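# What Hillthorpe Does With Its Old Library Books

*Project report by Imogen Greenwood*

I chose this subject because my grandmother used to take me to Hillthorpe library every week when I was small, and I can still remember the smell of the returns trolley. When the branch cut its shelf space in February, I wondered where all those books were going to end up, and my tutor, Catriona Moncrieff, very kindly said that wondering was a good enough place to begin.

The branch had 3000 books to clear. I had rather imagined them all going off to a skip, so it was a relief to learn from the branch manager, Dennis Parsons, that most of them were offered to readers first, at a long-running sale by the front doors.

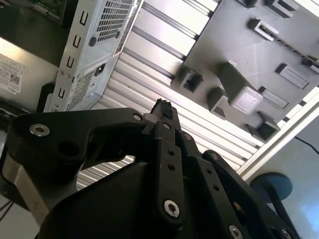

Cookery and gardening went quickest, and large print hardly lasted a morning. Novels were slower, particularly the second and third parts of family sagas where the first had gone missing years ago (I did buy one of these, and I am still guessing at who Edmund's father was). Books on tax and old exam guides were left almost untouched.

I handed out a short questionnaire at the sale and had 70 back, which pleased me no end. Most people told me they were buying something they had already borrowed and loved, and a good many wrote me a proper little story on the back of the sheet. One lady had taken the same bird guide out every spring since she moved to Lockwood Road, and now it lives on her windowsill.

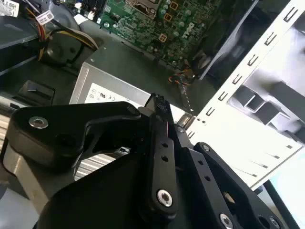

After the sale, 380 books went to Stotard Primary, where Leanne Dobson runs the reading room. She let me sit in for 2 afternoons, and I was touched by how fond the children were of the date stamps. They liked to find the oldest one and read it out to each other.

The remainder was pulped. I would have liked to follow that part further, but the paper mill didn't answer my letters, so this section is thinner than I had hoped. If I were starting again I would write to them much earlier, and I would add a question asking readers which books they were sorry to see go, as several people wanted to tell me and there was no box for it.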